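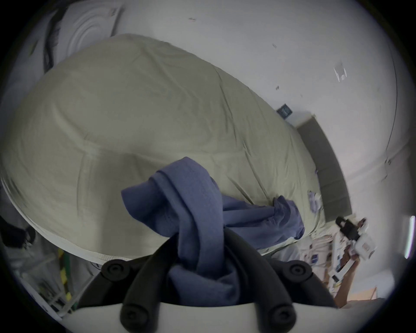 **1/** Cloth handling rules we follow when recording demonstrations with hand-held grippers. Written for the Cillby bedroom tasks, but most of it carries over to kitchens. Thread, 16 posts. Corrections welcome.

**2/** Scope first. These are house rules, not a standard. The published safety standards for robots deal with machines that move themselves. A gripper moved by a person's arm mostly falls outside them, so you end up writing your own.

**3/** Our set is called Yap. Version 8 went into use in November. It covers three things: the operator, the room, and the record. Most teams write plenty on the third and very little on the first two.

**4/** Operator. One gripper, one grip, one intent. If you close on fabric and the fold is wrong, open fully and regrip. Do not shuffle the cloth inside closed fingers. A policy trained on shuffling learns to shuffle, and a motor-driven gripper is usually bad at it.

**5/** The second hand. Decide before the take whether it is part of the task. If it is, write it in the task sheet, with what it may hold and when it may touch the cloth. If it isn't, it stays off the cloth from first contact to release.

**6/** A hand that holds something unrelated to the cloth is allowed under Yap, but the take gets the "hand occupied" flag. We used to throw those takes out. Now we keep them and let the training side filter.

**7/** Speed. Soft goods lag behind the fingers. We ask for a full stop before each close and each open – long enough for the hanging part to quit swinging. Operators hate this rule for the first hour or so.

**8/** Grip depth. Fabric should reach the pads and not just the fingertips. Crumpled cloth is the awkward case: you may have several layers between the fingers and no way of telling how many. Log it as "bunched" and move on. Do not estimate layers.

**9/** Room. Leave it lived in. Do not clear the bed, do not straighten the cover, do not hide the packaging. A tidy room gives you a model that works in tidy rooms. The exception is anything that identifies a person: mail, prescription labels, family photos, screens. Those get removed or covered before the first take.

**10/** Small loose items on bedding are their own hazard. Drag a cloth across them and they travel with it. Rule: if an item moves and it isn't the target, the take is tagged "disturbed," even when the target ends up where it should.

**11/** Trip hazards. The operator is looking at the fingers and not at the floor. Walk the path once with the gripper at your side before recording. Anything at ankle height on that path gets moved. This is the only tidying we allow.

**12/** Record. In our last audit we went through 2,092 soft-goods takes. 114 had a task label that did not match what the hand did. Typical error: sheet says "fold," operator picked up, carried and dropped. No fold anywhere in the take.

**13/** So the label is now written after the take by the operator, then checked by a second person who has not seen the task sheet. If the two disagree, the checker's label wins. It costs time. Drultex, our labeling tool, hides the sheet by default, and please leave that setting alone.

**14/** Lens and pads. Wipe both between rooms. Lint on the pads changes the grip, and lint on the lens gets learned as part of the world. Check the pads for tears at the same time. Replace them as a set – mixing worn and new pads gives you uneven closing and a week of strange data.

**15/** Consent. Whoever lives there signs for the rooms, by name of room. "The apartment" is too broad. They can withdraw a room later, so each take needs a room ID that can be searched and deleted. Test the delete before you need it. Ours failed the first time on the backup copy.

**16/** The Esormont kitchen version will differ on wet cloth and anything near a stove, and I'm still arguing with myself over whether a dish towel counts as soft goods or as a tool. If your group has a written rule for that, send it over. Yap v8, 16th March revision, is the one to quote if you quote anything.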